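Home Chapters Glossary For teachers Search

Chapter 3
Folding and Storing Household Cloth
Orla Mac Suibhne

In the last chapter we washed and dried our cloth. Now it has to be folded and put away, and many people think this part needs no teaching. I thought so too, until I began to work in the linen room of the Trestora guest house. On my first morning I folded a pile of bath towels in the way my mother did it, and the head of the room unfolded all of them again, very politely, and showed me how the shelf was measured.

The shelf decides the fold. Please remember this sentence, as we will need it in every part of the chapter. Before you fold the first towel, measure the depth of the shelf where it will lie. A towel folded too long hangs over the front and gets pulled down with its neighbour. A towel folded too short leaves a gap at the back, and small things go there and are forgotten.

3.1 Words used in this chapter

The hem is the sewn edge at the short end of a towel. The selvedge is the long edge, which does not fray. A corner is where the two meet, and it is usually the thickest place. The fold line is the line where the cloth bends. When we say "the closed side" we mean the side with the fold line, and "the open side" is the one where you can see the separate layers.

3.2 Preparing the towel

Check first that the towel is fully dry. Feel the hem and the corners, for they dry last. Then lay the towel flat on a clean table with one short end towards you. Smooth it from the middle to the sides with the flat hand. Do not pull at the loops – they come out easily, and a pulled loop cannot be put back well.

3.3 Lifting an edge

Most bad folds begin with a bad lift. If you take the edge in the middle, the corners fall behind and the fold line becomes crooked. Take the edge by its two corners, near the tip, and hold only a little cloth in each grip. Raise both corners at the same speed and keep the edge between them stretched, but not hard. Carry it over to the opposite edge and put the corners down first. The middle will follow.

With a bath sheet the corners may be too far apart for one person. Then two people fold, one at each corner, and one of them gives the word to lift. In the linen room we always agreed on this person before we started.

3.4 What you will practise

You will need three towels of the same size, a measuring tape and a free table. Exercise 1 is the half fold, Exercise 2 is the fold in thirds, and Exercise 3 puts both together for a shelf of your own. Write down the depth of your shelf now, in the margin or in your notebook.

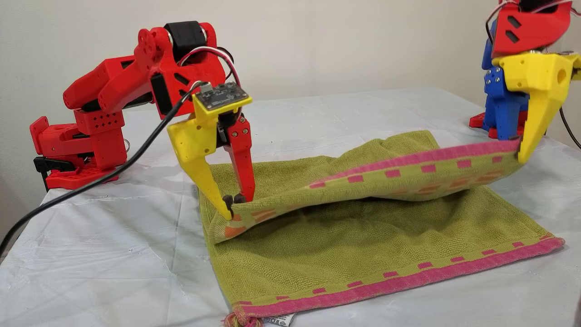
When the half fold is straight, run your hand once along the fold line and turn the closed side towards you. Leave the towel in this position for Exercise 2.

Back to top Contact © Calumia 2026

This site uses cookies. Accept Settings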